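Why Do We Set a Table the Way We Do?

I love setting the table (clearing it is another story!). You need a cup, a plate, a bowl, a napkin, and something to eat with.
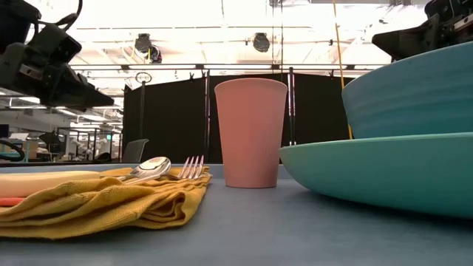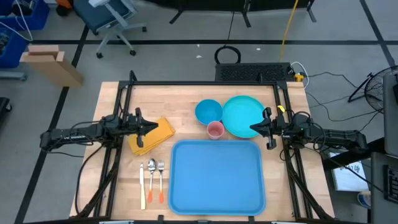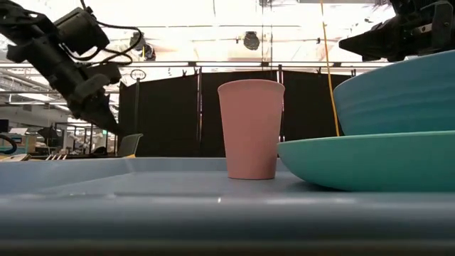 A pink cup and blue and teal dishes

Now, where does everything go? In my house the fork sits on the left of the plate, and the knife and spoon go on the right. Forks are newer than you'd think! People have used spoons for well over 2,000 years, but plenty of families were still eating without forks some 200 years ago.

My friend Dinesh folds his napkin 3 times and tucks it under his fork. I just fold mine in half. Try both at dinner tonight and see which one you like!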